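How does a robot learn to tidy a table?

You learned to pick up a cup when you were tiny. You grabbed, you missed, you knocked it over, somebody mopped up. Then one day it worked. Robots need practice too, but mostly they need examples. Lots of them.

An example is one go at a job, recorded from start to finish. Say the job is "put the pepper on the tray". A person steers the robot arms through it while a computer saves everything – where each joint was, how far the gripper was open, what the camera saw. Every few moments, a new line of numbers and a new picture. When the job's done, stop. That's one example.

One is no good on its own. If the robot only ever sees the pepper in one spot, it will reach for that spot for ever, pepper or no pepper. So you move things. Pepper left, pepper right, cup nearer, tray turned round a bit. Then record again.

The team at Sevard wanted 3,000 goes for their tidying project, which is called Flilent (don't ask, we don't know either). On a good day they get through 50. On a very good day, 52! In March they had to throw away 387 becuase the camera had been nudged and the pictures didn't match the older ones. Groans all round.

What about mistakes? Some get binned, like when the person steering sneezes. But some are kept on purpose. If the gripper drops the pepper and then picks it up again, that's useful, it shows the robot how to put things right.

Why the dark cloth round the table? Robots can be muddled by things that don't matter. A sunny window, a bright jumper walking past. Plain black sides keep most of that out, so the learning program looks at the table and the things on it. Later on they'll take the cloth away and make it harder.

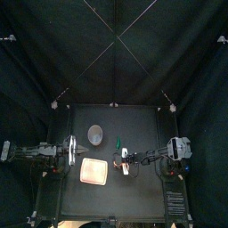 Two arms means two lots of numbers to save, and they have to line up in time. If the left arm's numbers are half a second late, the robot learns to let go before the other hand is ready. Crash. So the clocks get checked every morning before anyone starts.

After all that comes the learning bit. The computer goes through the examples again and again, guessing what the arms did next and checking its guess. Bad guess, small change. Better guess, smaller change. It can take all night.

Try it at home – get a friend to be the robot. They shut their eyes, you gently steer their hands to move a spoon into a bowl. Do it five times, spoon in a diffrent place each time. Now let them try on thier own, eyes open, copying what you showed them. Swap over after.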